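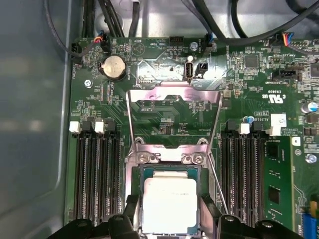 CPU를 갈아 끼울 때 메모리도 전부 빼야 하나요?
소켓 레버가 끝까지 젖혀지고 손가락 들어갈 자리만 있으면 메모리는 꽂아 둔 채로 작업합니다. 레버가 모듈에 닿는 기종만 가까운 쪽 한 개를 먼저 빼세요.

4장. CPU 및 메모리 교체 (Zudthorpe 타워형 워크스테이션)

최종 수정 9/28/19. 정리: 브라울리오 레데스마. 8월판에서 4.3과 4.6만 바뀜. 나머지는 그대로.

4.1 시작 전에

준비물: 십자 드라이버(2번), 정전기 방지 손목띠, 보풀 없는 천, 이소프로필 알코올, 써멀 구리스, 부품 담을 작은 접시. 구리스는 Jornell 주사기형 기준으로 썼음. 다른 제품이면 그쪽 설명서의 도포량을 따를 것.

주의: 전원 코드 뽑기 전에 옆판 열지 말 것. 코드 뽑고 전원 버튼 5초 누르기. 메인보드 대기 전원 표시등이 꺼졌는지 확인.

주의: 손목띠 집게는 섀시의 도장 안 된 금속면에 물릴 것. 도장면은 소용없음.

교체용 CPU가 지원 목록에 있는지도 미리 확인. 소켓 모양이 같아도 바이오스가 옛날 버전이면 화면이 안 뜸. 바이오스 1,427 이상 필요. 업데이트는 기존 CPU가 꽂혀 있을 때 끝내 두세요. 나중에 하려면 다시 다 뜯어야 합니다.

4.2 쿨러 분리

1. 본체를 눕힌다. 메인보드가 위를 보게.
2. 쿨러 팬 커넥터를 뽑는다. 선 말고 커넥터 몸통을 잡고.
3. 쿨러 나사 네 개를 대각선 순서로 조금씩 푼다. 한 개를 먼저 다 풀면 한쪽으로 기울어짐.
4. 쿨러를 좌우로 살짝 비틀면서 들어 올린다. 안 떨어지면 전원을 다시 넣고 10분쯤 예열한 뒤 처음부터. 이때는 나사와 팬 커넥터를 반드시 도로 끼우고 켤 것.
5. 쿨러 바닥의 묵은 구리스를 닦는다. CPU 윗면은 아직 소켓에 고정된 상태에서 닦는 편이 쉬움.

참고: 알코올은 천에 묻혀서. 보드 위에 바로 뿌리지 마세요.

4.3 기존 CPU 꺼내기

1. 고정 레버를 아래로 누르면서 바깥쪽으로 민다. 걸쇠에서 빠지면 천천히 위로 젖힌다.
2. 로드 플레이트를 연다. 끝까지 열려서 혼자 서 있어야 정상.
3. CPU 양옆 가장자리를 엄지와 검지로 잡는다. 똑바로 위로 든다. 밀거나 기울이지 않는다.
4. 꺼낸 CPU는 바로 플라스틱 케이스에. 책상에 그냥 두지 말것.

주의: 소켓 안쪽 접점은 손, 천, 붓 전부 금지. 접점이 휘면 보드째 교체이고 보증 수리 안 됨. 먼지가 보이면 블로어로만 불어냄. 입으로 불지 말 것.

참고: 소켓 테두리의 나사는 소켓 프레임을 잡는 나사입니다. CPU 교체할 때 풀 일 없음. 문의가 제일 많은 부분이라 다시 적어 둡니다.

4.4 새 CPU 장착

1. 새 CPU의 모서리 삼각 표시와 소켓 표시를 맞춘다.
2. 양옆 홈도 맞는지 본다. 둘 중 하나라도 안 맞으면 방향이 틀린 것.
3. 수직으로 내려놓는다. 누르지 않는다. 맞으면 저절로 앉음.
4. 로드 플레이트를 덮는다.
5. 레버를 내려 걸쇠에 건다. 꽤 뻑뻑함. 정상입니다.
6. 구리스를 가운데에 쌀알만큼 짠다. 펴 바르지 않아도 됨.
7. 쿨러를 얹고 나사를 대각선으로 조인다. 전부 가볍게 물린 다음 한 바퀴씩 더.
8. 팬 커넥터를 CPU_FAN 자리에 꽂는다. 섀시 팬 자리에 꽂으면 부팅 때 경고가 뜸.

주의: 플레이트가 닫힐 때 보호 덮개가 튀어나오는 기종이 있음. 덮개는 버리지 말고 보관. 반품할 때 없으면 접수가 안 됩니다.

4.5 메모리

1. 슬롯 끝의 걸쇠를 바깥으로 벌린다.
2. 모듈 아래쪽 홈과 슬롯의 턱을 맞춘다. 홈은 정중앙이 아님. 반대로 대면 안 들어감.
3. 양 끝을 같은 힘으로 누른다. 딸깍 소리가 나고 걸쇠가 올라와야 끝.
4. 한 개만 쓸 때는 옆판 안쪽 스티커의 1번 슬롯부터. 두 개면 1번과 2번, 네 개면 스티커 순서대로.

참고: 슬롯 걸쇠 색은 채널 구분용. 색만 보고 꽂으면 순서가 틀리는 경우가 있으니 스티커 번호가 우선임. 스티커가 떨어졌으면 부록 B의 표를 보세요.

참고: 용량이 다른 모듈을 섞어도 켜지긴 하는데 속도는 느린 쪽에 맞춰짐. 제조사까지 섞으면 부팅이 길어질수 있음.

4.6 조립 후 확인

1. 드라이버, 나사, 천 조각이 섀시 안에 남지 않았는지 본다.
2. 옆판을 연 채로 전원 연결. 팬이 도는지 확인.
3. 첫 부팅은 오래 걸림. 거의 58초까지는 기다릴 것. 중간에 끄지 말 것.
4. 바이오스에서 CPU 이름과 메모리 용량 확인.
5. 날짜와 시간이 초기화돼 있으면 코인 전지를 교체한다. CR2032, + 면이 위로.
6. 다 맞으면 전원 끄고 코드 뽑고 옆판 닫기.

화면에 오류 번호가 뜨는 경우:

335 메모리 인식 안 됨. 다시 꽂기. 같은 모듈을 다른 슬롯에도 꽂아 본다.
952 CPU 팬 신호 없음. 커넥터 위치 확인.

그 밖의 번호는 7장 표 참조. 표에도 없으면 제품 번호와 함께 Wodix 서비스 창구로. 담당 일라리아 오를란디니. 접점이 휜 경우에는 전원을 넣지 말고 그대로 보내 주세요.

다음: 5장. 저장 장치 추가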